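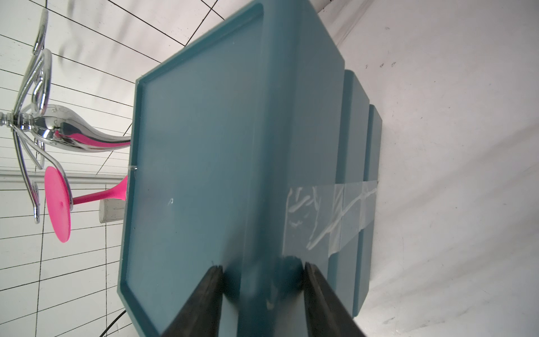 *Gripper closed in on the edge of a blue tray, with a chrome stand just to the left.*

## Section 4: Setting up the counter for a visitor demo

By now you should have the arm mounted, the wrist camera talking to the laptop and the gripper opening and closing when you tell it to. If any of that is still shaky, go back to Section 3 and sort it out first. I've tried fixing a cable with a roomful of people watching me, and I don't recommend it!

This section covers open days, the kind we run at the Molville workshop every March and sometimes take over to Markport. I've set up a lot of these and most of what follows is me writing down what I do with my hands once I get there. Your counter will be different from mine, so change what you need to.

### 4.1 Before the doors open

Give yourself a clear hour. I usually need less, but I also usually forget an extension cord.

1. Wipe the counter and let it dry. Crumbs get under things and make them rock.
2. Switch on the overhead lights you plan to use during the demo and leave them on. Don't set up by daylight and then turn on the lamps when people arrive (I did this my whole first year).
3. Power up the controller, then the laptop, in that order.
4. Open Grika and pick **Visitor mode**. The speed slider should drop to 30 percent by itself. If it doesn't, drag it down by hand.
5. Check the release number in the corner of the window. You want 2307. If you're still on 2178, the visitor mode button is there but the pause key doesn't work with it, so update before you go any further.
6. Run the arm through its home move with nothing in the gripper, and listen. A soft hum is fine. Clicking isn't.

> **Caution:** Keep one hand near the stop button for the whole home move, even if you ran it five minutes ago. Somebody may have leaned on the counter in between.

### 4.2 Laying out the objects

I like ordinary household stuff for open days. People know how a wine glass or a drawer is supposed to behave, so they can judge for themselves how the robot is doing, and they get much more excited when it grabs something they might own.

1. Put the big things down first and push them toward the back or the sides. Drawer units, racks, anything with a base.
2. Turn drawers so the pulls face the arm.
3. Add the small things last, with enough space between them for both fingers to open fully. I check with the gripper itself – jog it in, open it, see what it would bump.
4. Mix your surfaces. Something shiny, something see-through and something plain gives you plenty to talk about when visitors ask what the camera has trouble with.
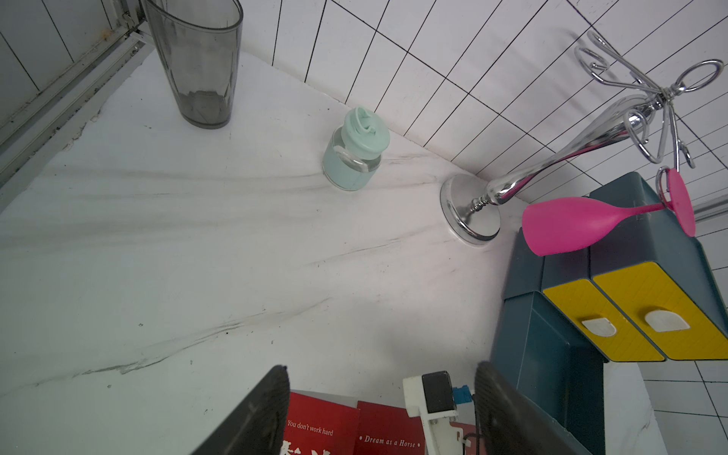 Once everything is down, save the layout under **Counter > Save start view**. Grika keeps a still from the wrist camera, and you can bring it back up between groups to put things where they started. I used to do this from memory, and by the end of the afternoon my layout had wandered a good hand's width to one side.

Leave yourself some bare counter, too. Visitors will want to set their own keys or a pen down and see what happens, and that's the best part of the day for me, so make room for it.

> **Note:** The start view only remembers the picture. It doesn't know where the objects are in the arm's own coordinates, so if you move the base you have to touch off again (see 3.6).

### 4.3 Practicing the edge grip

Trays are my usual opener. A thin edge between two fingers looks simple and it's a good slow move to talk over.

1. Jog the gripper until the edge sits between the fingers.
2. Look at the wrist view. You want a bit of gap on each side before you close.
3. Set the grip force to **Low** and close.
4. If the fingers land at an angle, open up, back off and turn the wrist a little. Don't try to twist while you're holding on.
5. Do it 3 times in a row. If all of them go well, move on. If one slips, start your count again.

With shiny metal close by, I also slow the approach down another notch. Curved chrome throws reflections all over the place, and the edge finder in Grika can latch onto one of them. You'll spot it because the green outline starts to jitter. Tap **Refind** and it usually settles.

> **Caution:** Fingers (yours!) stay off the counter while the arm light is on. Say this out loud to every group, including the one that just heard you say it to the group before.

### 4.4 Running the demo

A group gets roughly ten minutes with me. I spend the first couple just letting the arm move while people watch, then I start talking. Questions come faster that way.

1. Bring up the start view and put the counter right.
2. Run the tray grip.
3. Ask the group to choose the next object. Go slow if they pick something tall or anything that's hanging.
4. Let one visitor press **Pause** and then **Resume**. Kids love it, and so did a very serious couple from the Ortuño plant who each wanted a second turn.
5. Send the arm home and wait for the light to go off before anyone steps closer.

If a grip fails, say so and try it again. You can turn the laptop around and show the wrist view while you do it – I get more good questions out of a missed grip than out of a clean run.

### 4.5 Packing up

Send the arm home, close Grika, then switch off the laptop and the controller. Objects go in the box with the soft ones on top. Coil the camera cable loosely and keep it out from under the tray stack. The replacement takes two weeks to arrive, and the part number is in Appendix B.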